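Print this page | E-mail this to a friend

Filed under: Sorting & Storing > Small Stuff, Toys and Odds & Ends

The Shallow Box Method: How to Sort a Drawer of Little Things in One Afternoon

I love small things. Toy figures, tins, keyrings, caps from bottles I no longer own, the plastic packaging that was too nicely made to throw out. If you are the same, you have a drawer (or three) where all of it ends up, and you have probably tried to sort it by tipping the lot onto the bed and then giving up at dinnertime. Me too, many times!

What finally worked was a low cardboard box on a table. I picked the idea up from Normand Caron, who ran a swap table at the Firnescombe toy fair in May and had everything he owned laid out in trays made from cut-down cartons. You could see every piece without moving any of them. I went home and cut up a carton that same evening.

What you need

A corrugated cardboard carton, any size that fits your table with elbow room left over
A sharp utility knife and a metal ruler
A pencil
An old tablecloth, sheet or towel
A few clear plastic containers with lids, the kind salads or small gifts come in
A soft paintbrush for dust
Masking tape and a pen

You can do the whole job for nothing if you have been saving packaging. I bought a new knife blade and that was it.

Step 1. Cut the box down

Stand the carton up, open the top flaps and decide how high you want the walls. Mine come up a little higher than a deck of cards standing on its long side. Any taller and you start reaching down into shadows; much lower and round things roll straight out over the top.

Mark the height at each corner, join the marks with the ruler, and cut with the blade pointed away from you. Take two or three light passes per side. Pressing hard makes the cardboard crush and tear, and the knife wanders. The rim will be rough with the wavy layer showing, and you can run masking tape over it if that bothers you. I never do. Printing on the outside can stay too, it's a sorting tray!

Check that the bottom is taped flat. A flap that lifts in the middle will swallow every bead and screw you own, and I say this as someone who found 20 tiny doll shoes in one.

Step 2. Set up the table

Spread the cloth first. It stops the box from sliding and it stops small parts from bouncing onto the floor when you drop them, and you will drop them. Push the table into a corner if you can, so the walls do some of the catching for you.

Turn the box so that one corner points at you. I know this sounds fussy. Try it, though – with the box square on, your hands always go to the front edge and everything piles up there. With a corner toward you, both front walls are within easy reach and you naturally start using left and right as two separate zones.

Step 3. Put the containers in before the things

Clear ones go in first, with their lids open. A hinged clamshell is my favorite because the raised lid stays attached and there is no hunting for it afterward. Put it on the side of your less busy hand. Anything delicate, shiny or easily scratched goes straight in there: glossy plastic, glass eyes, lenses, anything with a finish you would be sad to spoil.

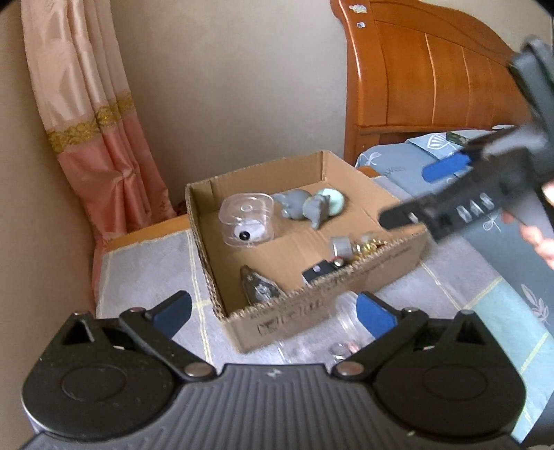 Bigger pieces go toward the back, lying down. Figures that stand up beautifully on a shelf will topple the second you bump the table, so lay them on their sides from the start. Check any sculpted toy for loose parts before you put it down and keep the loose part right beside it. I once spent an hour looking for a dragon's tail that was in my shirt pocket.

Little things go along the front walls where you can pick at them easily. Let them clump! You are only getting like near like at this stage, so metal bits with metal bits, see-through bits with see-through bits, and anything you can't identify in its own little heap.

Step 4. Work in handfuls

Take one handful from the drawer at a time. Put down everything in your hand before you go back for more. This is the rule that changed it all for me, and I wish I had learned it before the great Veduvcombe flea market haul, which sat in a bag for two years because the bag was too scary to open.

For each piece ask whether you would pick it up at a swap table. If yes, it goes in the box. If no, it goes in a paper bag on the floor. Don't dust, glue, polish or look anything up yet, however tempting it is. I fail at this regularly and always lose half an hour.

When the bottom of the box is covered, stop adding. Two layers deep and you are back to having a drawer.

Step 5. Clean and close up

Now you get to use the brush! Go over the larger pieces in short strokes, tipping them so the dust falls on the cloth. Sticky plastic can have a wipe with a barely damp rag and a drop of dish soap, then leave it out until it is fully dry before any lid is shut.

Close the clear containers and put a strip of masking tape on the end of each one with a word or two on it. Keep the words plain. "Gold bits" is a label you will understand next winter. "Misc 2" is not.

Step 6. Find it a home

A shallow box slides under a bed or stacks on a shelf, as long as nothing pokes up past the rim. For stacking, lay a flat sheet of cardboard between boxes and go no higher than four. Mine live on the bottom shelf of the hall closet, where I can pull one out and have a happy rummage whenever I like.

A few questions I get

Can I use a shoebox lid? Yes, for a very small collection. It flexes when you carry it, so slide a tray underneath.

What about dividers? Lovely if you have a lot of one kind of thing. Cut strips from the part of the carton you removed and slot them together. For mixed odds and ends I leave the box open, because the sizes never suit the squares.

How many things are too many for this? A reader, Cathal Ó Flaithearta, wrote to tell me he had sorted 2,070 pieces this way, one box at a time – and then sent the paper bags off to a school rummage sale. So take heart, and start with one handful.

Print this page | E-mail this to a friend

Contact us | Copyright Jindoven Home Pages. All rights reserved. | Back to top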